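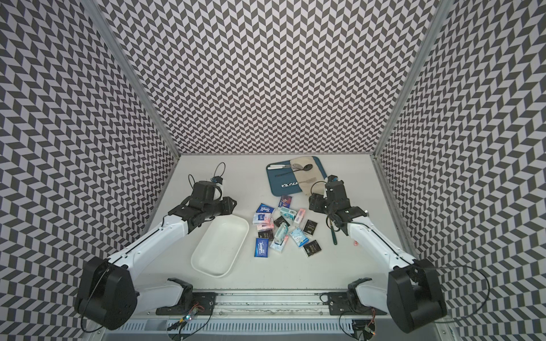
Gutters talk, notes for me. Keep water handy, I talk too fast in the first ten minutes.

Hi everybody, thanks for coming out to Brestcombe. I'm going to talk about gutters and downspouts, and I promise I can fill the whole slot. (Wait for the groan.)

Start with the math, people like it. One inch of rain on a thousand square feet of roof is a bit over 600 gallons. The house I used for my numbers has less roof than that, so an inch gives it 583 gallons. Let that sit a second. Then ask: where does yours go? Most folks point at the flower bed right next to the foundation!

Next, the Wostach job. Long ranch house, 223 feet of gutter all told, and the owner was sure he had a roof leak. Brown stain on the dining room ceiling, right by the outside wall. The shingles were fine. The back gutter had sagged in the middle, water sat there and crept behind the fascia every time it poured. We rehung that run, put in new hidden hangers every 2 feet and added a drip edge. Don't get stuck on the drip edge story, it eats five minutes.

Slope. A quarter inch for every 10 feet is what I go with. On a long run, pitch it both ways from the middle and put a downspout at each end. Pass the string line around while I'm talking.

Downspouts: get the water at least 4 feet from the house, more if the yard is flat. Irina Mihăilă asked me at the January meetup about burying the extensions, and yes, I like it, but put a cleanout at the top or you'll be digging it up later (ask me how I know).

Guards. Somebody will ask. I've put mesh on the Nic Aodha place, under big pines, and it still needs brushing off in the fall. Less ladder time, sure, but you're still getting the ladder out.

If there's time, do the seam sealer demo. Clean the metal first, dry it, then sealer on the inside of the joint. Skip this if we're past 8:15.

Questions. Handouts are on the chair by the door, and the coffee urn has to go back to the kitchen before we lock up.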